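Lirkach Shared Workshop
Small Grants Progress Report: Bench Arm Build
Date: 2020-09-21
Covers: February to the date of this report
Prepared for: Siddiqui Fund, community equipment stream

1. Where the project stands

The grant was for a robot arm cell that members can use for light sorting and packing jobs at the workshop. The simulation is running, the benches are built and the control computer is set up. The arm itself has not been bought. We are on budget and behind schedule by two months, most of it lost while the building was closed.

The original application had us buying the arm first and learning on it. We changed that order after your office agreed to the variation. Members now write and test their programs on the simulated cell, and the purchase goes ahead once the test program described in section 3 has been passed.

2. Work done

Benches. We built two from salvaged hardwood, stained dark to match the rest of the room. One is the main work surface and the other carries the arm. They are kept separate so that knocks on the work surface don't travel to the base. Levelling took longer than planned as the floor at the Zerthorpe Street end slopes toward the drain. We packed the legs with steel shim and bolted the arm bench to the slab.

Control computer. Bought second-hand and rebuilt with a new power supply and more memory. It runs the simulation at a usable speed, though it slows down a lot when a detailed model is loaded.

Simulation. The cell is modelled with a Franka Emika arm by a second table beside the main one. We picked that arm for the model because a good description of it was free to download and the joint layout suits the kind of reaching we want to do. The final purchase may be a different make, depending on price. Objects are loaded from a shared folder, and any member can add one.
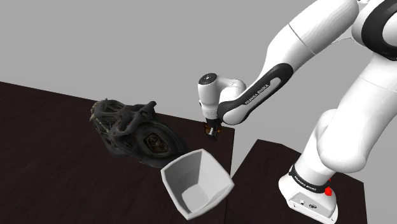 Object models have been the slowest part. Simple shapes such as bowls and blocks behave well. Anything with a lot of fine detail has to be given a simplified collision shape, or the physics step drags and the object jitters where it touches the table. We have written a short guide to doing this by hand and it is pinned beside the computer. So far 41 models are in the folder and cleaned up.

3. Testing

The test program asks the arm to pick up an object from the main table, lift it clear and put it down at a marked spot. The target is 300 runs with no contact between the arm and either table. We have not met it yet. The usual failure is the wrist coming in too low when the object is near the front edge. Slowing the last part of the approach helped, and a change to the planner settings is being tried now.

Larger objects are also a problem. The gripper doesn't open wide enough to take them across the body, so the program has to find a narrow part to hold. At present we set that grasp point manually for each model.

4. Members and training

Seven members have completed the induction and can run the simulation unsupervised. The evening sessions resumed when the building reopened, with reduced numbers in the room. Those who couldn't attend have been working from home on copies of the files, and their changes are merged at each session.

5. Spending

Timber, fixings and stain came in under the estimate. The computer went slightly over because of the power supply. The arm allocation is untouched. We have a written quote from Pirex for the guarding panels and would like to order them before the quote lapses.

6. Next steps

Finish the planner changes and repeat the full set of test runs.
Get quotes for the arm, including freight and a spare set of fingers.
Order the guarding panels.
Have the emergency stop wiring checked by a licensed electrician before any arm is powered up on site.

7. Request

We ask that the end date be moved back by two months to match the time lost. No extra money is being sought. Receipts and the revised budget sheet are attached separately.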